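Buying One Arm for the Teaching Kitchen: Equipment Plan and Budget
Project report, second-year group
Kenza Samir, Amr El Ouafi, Nabila El Idrissi
2019-11-21

1. What we were asked to plan

Our department wants one robot arm for the teaching kitchen, and our group got to work out what to buy along with it. We were thrilled to get this topic! The arm itself is the easy part to name, as Avham and Boseck both make one in the size we need. The hard part is everything around it: the mount, the gripper, the spare fingers, the stove, the pots, and the hours somebody has to spend setting it all up.

We did the planning in simulation first. A simulated kitchen let us put the arm in front of a range, move the base, and find out what we would regret before we had spent anything.

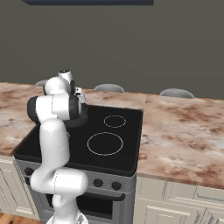 Reach turned out to be the number that drives the whole budget. A short arm is cheaper, but then the base has to stand close to the oven door, and a person can't open the oven with the mount in place. A longer arm lets the mount stand off to one side. We went back and forth on this for most of April (Amr made a very good case for the short one) and finally chose the longer arm on a mount that can be unbolted and rolled away.

2. The shopping list

We left the arm out of this table because the department pays for it from another account. Prices are in dollars.

Rolling mount with floor bolts: 834
Spare finger set: 60
Finger pads, one pack: 10
Pots, lids and practice food: 200
Total: 1,104

The mount looks shockingly expensive next to the rest. We got a quote from Bensaid and it was the only one that included the bolts and the leveling feet, so we kept it. Grullau sells a lighter mount, but it is made for a tabletop and we would have needed to build something under it.

3. Choosing the pots

This was the most fun we had all term. We had planned on a big stock pot and then dropped it, since a tall wall forces the wrist up high and eats into the reach we are paying for. Low, wide pots with side handles went on the list. The back burners are the real test for any arm, so we planned every task there first – if the arm can work over the back left, the front ones should be simple.

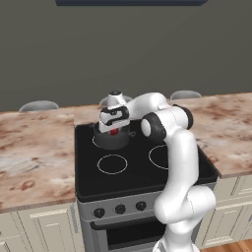 Ayten Erdem told us after our first talk that she would double the money for fingers and take it out of the pots, because pots last for years and fingers don't. She also wanted to know who would order the second set when the first one wore out, and whether that person would still be enrolled.

She had a point on both counts. We kept the pot line as it is for now, but we added a note asking the lab to hold back up to 10 percent of next year's supplies money for fingers and pads.

4. Still open

We don't have a delivery time from Bensaid yet. The floor under the mount has to be checked before anyone drills into it, and Nabila is writing that request. We would also love to rerun the reach tests with the exact dimensions of the real counter – Ilham Samir has offered to measure it with us.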